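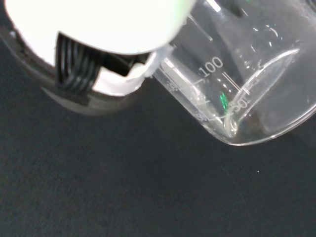
4. Setting Up Series Records

Mereck keeps single books and series in the same catalog. A book belongs to a series only after a series record exists and the book has been attached to it. Complete section 3 (Importing Your Shelf) before you start.

4.1 Create the series record

1. Open Catalog and choose New Series.

2. Type the series name as it appears on the title page of the first book. Do not include the word "Series" unless it is part of the name.

3. Enter the author. For a series written by more than one person, enter each name on its own line. The Hasholm mysteries, for instance, need two lines: Eduardo Ambrosio and Ramil Saludo.

4. Enter the year of the first volume. Use the year of first printing, even if your copy is a reprint. For Hasholm this is 1968.

5. Set Status to Open, Closed, or Unknown. Open means further volumes are expected.

6. Select Save.

Note: The series name can be changed later. The author field locks once a review has been published against the record. To unlock it, withdraw the review, edit the field, and publish again.
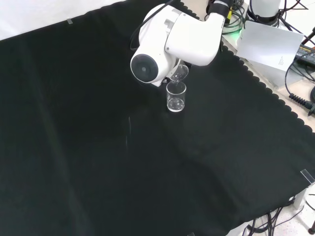

4.2 Attach books

1. In the series record, open the Volumes tab.

2. Select Attach and pick the books from your shelf. Hold Shift to pick a range.

3. Check the volume numbers. Mereck reads them from the import file and leaves the field blank where it finds none.

4. Fill in any blank numbers by hand. Novellas and short stories take a decimal, so a story set between the second and third books is 2.5.

5. Choose a sort order: Published or Story. Published is the default.

Caution: Changing the sort order to Story clears any reading order you have dragged into place by hand. Export the list first if you want to keep it.

Omnibus editions are attached once and given a range. Enter the first and last volume numbers with a hyphen and no spaces. The shelf will show one book, and the series page will show every volume in the range as owned.
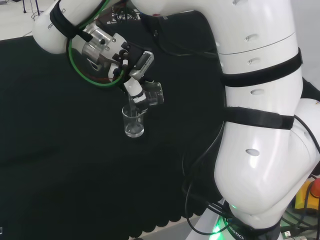 Ratings for an omnibus work the same way. A single rating entered on the book is copied to each volume in the range. To rate the volumes separately, clear the rating on the book and open each volume from the series page. The series average is worked out from the volumes only — a rating left on the omnibus is not counted a second time.

4.3 Set a follow rule

A follow rule tells Mereck when to keep a series on your reading list and when to drop it.

1. Open the Rules tab and select Add.

2. Set the lowest rating you will accept, from 1 to 5.

3. Set how many volumes in a row may fall below that rating. The limit is 19.

4. Choose what happens next: Ask, Pause, or Drop. Pause hides new volumes but keeps your notes. Drop removes the series from the reading list and from release alerts.

5. Select Save Rule.

Unrated volumes are skipped when the rule runs. A volume marked Did Not Finish counts as below the limit whether or not it has a rating. 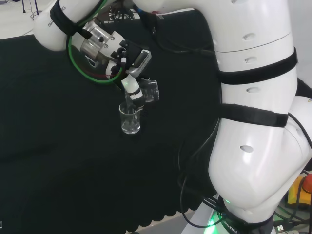
Figure 4. Water poured from one glass beaker into another by a robot arm.

Note: Rules made in Ponetti list files are imported as Ask, whatever they were set to before. Review them under Rules > Imported.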